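Jisesville Neighbors Help Board
Getting around > Bicycles

Cycling to work with no shower, what do you do about clothes?

Posted by Flynn Te Moana

I want to start riding to work and I have the route worked out already. It is 9 miles from my door to the office on Gilchrist Street, mostly flat until the bridge, and then there is the long climb past the water tower that everybody complains about. I did it two times on a Monday holiday to test and the riding itself was fine.

My problem is what happens after I arrive. We have no shower in the building. There is a restroom with one sink and a hand dryer, and I have a locker that I never used. I must wear a shirt with a collar and proper trousers, and I sit close to other people all day. I sweat a lot, more than my friends who ride, and even in cool weather my back is completely wet at the top of the hill.

I asked two coworkers who ride and both told me "just go slower." I tried it. I was slower and I was still wet.

What I would like to know:

Do you ride in your work clothes or change there? If you change, how do you carry a shirt so that it does not look like somebody slept in it? Where do you put the wet things all day so that they are not worse when you put them on again at five o'clock? And what do you do about shoes when it rains?

I do not want to spend a lot. I was looking at a Gerum suit bag at Prallaveo but it is $123 and I cannot decide if it is a sensible thing to buy for somebody who may give up in November.

Thank you for any help.

Glenys Faulkner

Baby wipes. Change when you get there. Take the bus when it rains. Do not buy the bag, my brother-in-law has one and it hits his heels when he pedals.

Marama Maihi

I ride less far than you, but I have the same hill, so I can answer for the hill.

Change at work, always. I tried riding in office clothes for one spring and I ruined the seat of two good pairs of trousers. The cloth becomes shiny there and you can't repair it. Also the right leg, from the chain, even with a clip.

For washing I use a small cloth and warm water from the sink. I think wipes are okay in an emergency but they leave a film on the skin and by lunch I feel sticky again. The important part is to wait a little before you wash. If you wash in the minute you arrive, your body is still hot and it continues to sweat into the clean shirt. I lock the bicycle, drink some water, read my messages outside, and after that I go in.

On the shirt: I roll it. Lay it with the buttons down, fold the sleeves to the middle, put a T-shirt on top and roll both together. It arrives with some soft lines but nobody has said anything. I don't know about the bag, I never had one.

I disagree with Glenys about the rain. If you take the bus each time it rains in Jisesville, you will ride in August and that is all.

Flynn Te Moana

Thank you both. Marama, does the rolling work for cotton? Mine are all cotton.

Marama Maihi

Mine are mixed. Cotton will crease more, I suppose.

Ileana Surdu

Hello Flynn. I have been riding to work for 12 years, first in the city where I was born and then in Jisesville, and never in a place with a shower, so perhaps I can add to what Marama wrote. I agree with nearly all of it. I will go through your points in the order in which they gave me trouble, and that is a different order from yours.

The sweat. Your coworkers are half right. Going slower for the whole ride doesn't help much, as you have seen, but going slower in the last part helps very much. I ride at my normal speed until the library, and from the library I go like an old lady with a shopping basket. My skin has time to cool while there is still wind on it. On Gilchrist Street you have the flat piece after the water tower, and it is very suitable for this. Also open the jacket before the hill, at the bottom. At the top it is too late.

And please look at where the load is. If your back is the wet part, I suspect you carry a backpack. I moved mine to a rack above the rear wheel and it was the biggest improvement of everything I tried. A used rack is not expensive. They often have them in a box at the back of Prallaveo, under the inner tubes, but you must ask for the screws separately, and please bring the old screw from your frame with you, or you will go twice.

The shirts. I don't carry a shirt each day. I take the car or the bus one time in the week, on Monday, and on this day I bring shirts for all the week on hangers, and I take home the ones from last week. Then on the bicycle I carry only underwear, socks and lunch. For cotton this is the only method that satisfied me. Before that I folded them around a piece of stiff cardboard, the way they come from the store, and it was acceptable but the collar always suffered. If your locker is too low for a hanger, fold the shirt once over the bar of the hanger and lay it flat on top of everything else. Trousers are more patient than shirts. I keep two pairs at work and they go home when they need it.

The bag. For $123 I would not. I borrowed one of those Gerum bags from Declan Rewi (he is on this board also) and it is well made, but it wants a wide rack, and in side wind I could feel it pull. If you have meetings in a suit, it may be worth it. For a shirt with a collar it is too much bag.

Shoes. Leave the work shoes at work. This sounds very simple, but I carried mine in the bag for two winters before it came to my mind. For riding in rain I wear old sneakers and I have newspaper in the drawer. Crumpled paper goes in the shoe when I arrive, and I exchange it at lunch for dry paper. One exchange is usually enough. Don't put them near the heater, the glue becomes weak and the front opens like a mouth.

The wet things, and this was my largest problem. In my first job in Jisesville I closed everything in a plastic bag so that it would not smell. Of course it smelled terribly, and when I opened it in the evening I didn't want to touch it. I will write more on this, it is where most people go wrong. 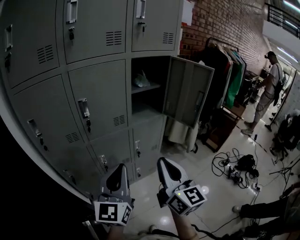
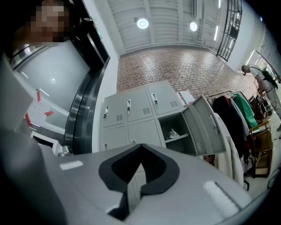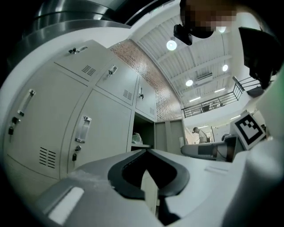
Damp clothes need moving air more than they need heat. A jersey that hangs open in a cool corridor will be dry by lunch, and the same jersey folded in a warm drawer will be damp in the evening and sour the next morning. So if your office permits it, hang it somewhere with space around it, on the back of a chair in a storage room, or on a hook near the stairs. If the locker is the only place, check what kind of door you have. In the first photo, the top door at the far left has slots cut in it near the right side, and with such a door I would hang the jersey directly behind the slots and put the shoes and the lunch somewhere else. If your door is a closed plate, then don't put anything wet behind it for a whole day, use the locker for the clean shirts and find another place for the jersey. Turn it inside out in every case. The inside is the wet side.

The towel is the same question. A thick bath towel will never dry between morning and evening. I use a thin one of the kind that is sold for camping, and a second one waits at home, so that I can change them each day. I wash the riding clothes in the sink when I come home, with a little soap, and I don't use fabric softener. It stays in the cloth and after some weeks the jersey doesn't let the sweat out any more.

Wool, if you can find it. It is a strange advice for someone who sweats a lot, but a thin wool undershirt smells much less than the sport material, even on the second day. Mine is from the thrift store and has a hole under the arm that only I know about, and now all of you.

For November I would say this. Don't decide in November. Decide for each morning the evening before, look at the weather, and put the things by the door. If you ride only on the dry days you still ride quite often. I keep a small notebook and last year I wrote down 520 trips, counting each direction as one, and this was with a bad knee in spring and many mornings on which I stayed under the blanket.

One more thing about the sink. Bring a dry cloth for the floor. The cleaning lady in our building was very unhappy with me in the beginning, and she was right.

Flynn Te Moana

Ileana, this is more than I hoped for, thank you. I checked and my door is a closed plate, so it will be shirts only in there. There is a copier room with a window, I will ask if I can have a hook. I do carry a backpack, yes. I will go to Prallaveo this week with the screw.

Declan Rewi

The bag is still available to borrow if you want to try it before you spend the money. One buckle is missing but I use a strap. It did hit my heels at first, until I moved it back on the rack.

Glenys Faulkner

I still say the bus.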